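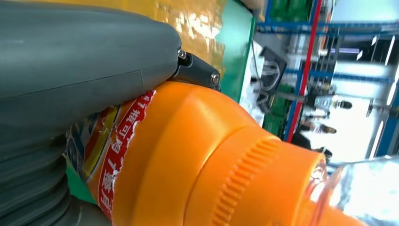
Tarek Semaan asked whether visitors at the open day would be allowed to choose which bottle Manole picks up, or whether we would be doing the choosing for them, and as this got us all talking before the meeting had properly been opened, it seems only fair to put it first.

Rombridge Open Day Planning Meeting
Minutes, Thursday afternoon, Zelham site

Present: Manon Hawthorne (chair), Tarek Semaan, Vasilică Filip, Emanuel Husar, Emmett Rosenthal (minutes)

1. Opening
Manon welcomed everybody and thanked Vasilică for the plum cake, most of which was gone by item 3. The minutes of the last meeting were accepted with one correction: the Trova people are bringing their own extension cords, so we don't need to buy any.

2. The bottle demonstration
We went back to Tarek's question and gave it a good long talk. Emanuel would like visitors to choose, as he remembers how much the school group enjoyed shouting out instructions last spring, even if they did all shout at once. Vasilică was a little more careful and said that a free choice from a crowded table makes for a slow show. What we settled on, and everybody seemed happy with it, is that a visitor will point to a bottle, Vasilică will repeat the choice out loud so the people at the back can follow along, and then Manole will go ahead and reach for it.

The orange bottles stay in the demonstration. Manon likes them very much for the color, and Emanuel added that people can tell them apart from a good distance against the green table. Tarek asked that labels be left on, peeling or not, so that it looks like the sort of thing people have at home. Agreed.

There was some discussion of what to say if a bottle gets dropped. Emmett suggested we say "whoops" and carry on, and after a few more formal wordings had been tried out around the table, this was adopted.

Each demonstration will run for 10 minutes with time for questions after it.

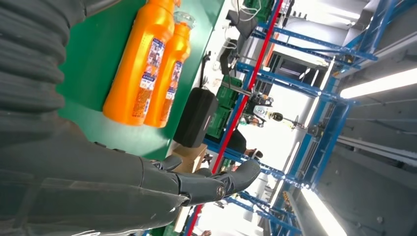 3. Visitors and layout
We have had over 60 families sign up already, which is lovely news and also a bit alarming! Manon will draw up a plan with a taped line on the floor for people to stand behind, and a lower spot at the front for the smaller children. Emanuel pointed out that whoever is helping near the shelving will need to keep out of the line of sight, himself included.

Doors open at 1:00 and the last demonstration begins at 3:30.

4. Flyers
The printer quoted for 1000 and for 2000, and the difference in price was so small that Tarek argued warmly for the larger number. Vasilică reminded him of the boxes still sitting in the hallway from last year. We will order 1000.

5. Other business
Emmett asked whether we could have a sign pointing from the parking lot this time, as a very nice couple ended up in the loading bay at the last event and waited there quite patiently. Manon will see to it.

Trova would like to know how many chairs to bring. Emanuel will call them.

Actions
Manon: floor plan, parking sign
Vasilică: practice run with the bottles
Tarek: flyer order
Emanuel: call Trova about chairs
Emmett: send these minutes around

Next meeting: same room, same time, the week before the open day. Tarek is bringing the cake.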